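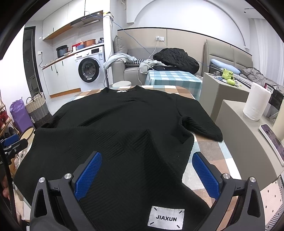 Flornadon garment set: README and buying notes

I keep this file next to the data so whoever budgets the next round doesn't have to dig through my inbox. Flornadon is our small set of home garment-handling recordings, made with hand-held grippers, and most of what follows is what I'd buy again (and what I wouldn't!).

Money first. The Prindel quote for 2 grippers came to 3945 dollars, cables and spare pads included. Levotetti wanted 2369 for a single unit, pads extra, so that was a short conversation. If you only have cash for one gripper, I'd wait. Knitwear is so much nicer to work on with a pair. 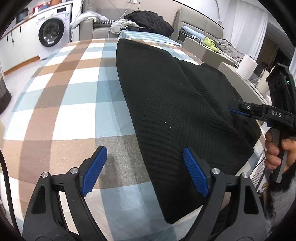

Black ribbed knits on a checked cloth are my favorite test before signing off on any purchase order - dark fabric, busy squares, lots of folds to get hold of. Ask the vendor for a loaner and try exactly that.

What's in the folder

clips/ has 43 recordings, one garment per recording
notes/ has my comments, typos and all
budget.csv has every quote, including the ones we turned down

Still on the wish list

Spare finger pads. Order them with the grippers, please, or you'll pay shipping twice like I did.
A bigger drive. I went cheap in October and was deleting old backups by noon the next day.
Nnaji carry cases, if the price comes down. A padded toolbox does fine until then.

Labels cover garment type and color only. Fabric content is blank for most rows, and I'd love help filling it in.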